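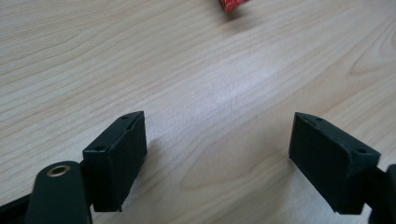

Houshang Kazemi wrote to ask whether the spellings in the Bundevby Recipe Card Collection had been corrected before release. They have not. The text of each card is given as its writer left it, and a second field holds a standard spelling for searching.

Bundevby Recipe Card Collection
Data card, version 6

Summary
The collection holds 2886 handwritten household recipes, transcribed in full. The cards were lent by families in Bundevby and the neighboring parish of Druvine. Most are for baking, preserves and soups. The originals were returned to the lenders after transcription.

Contents
cards.csv — one row per recipe
ingredients.csv — one row per ingredient line, linked by card number
units.csv — household measures and their metric values
notes.txt — remarks by the transcribers

Fields in cards.csv
card_id: a number that stays the same between versions
title: as written, or blank
body: full text, with line breaks kept
body_standard: the same text in standard spelling
lender: a code, never a name
decade: the lender's own estimate, or blank

Measures
Cups and spoons differed from one household to the next. The table in units.csv lists 17 measures. Where a lender still owned the cup in question, its volume was measured with water. All other values are taken from printed cookbooks and are marked "book" in the source column.

Known problems
Oven temperatures are missing from many of the older cards. The word "butter" sometimes stands for margarine, and no attempt was made to separate the two. Cards from Druvine are fewer and lean heavily toward pickling, so comparisons between the two places should be made with care.

Changes in this version
Duplicate rows in the Shokri group were removed. The decade field for the Irano group was checked again with the lenders by Pejman Azimi — 2 entries remain open.

Terms of use
The files may be used for teaching and research with credit to the collection. Requests to remove a card are honored in the next version.

Last revised March 14, 2023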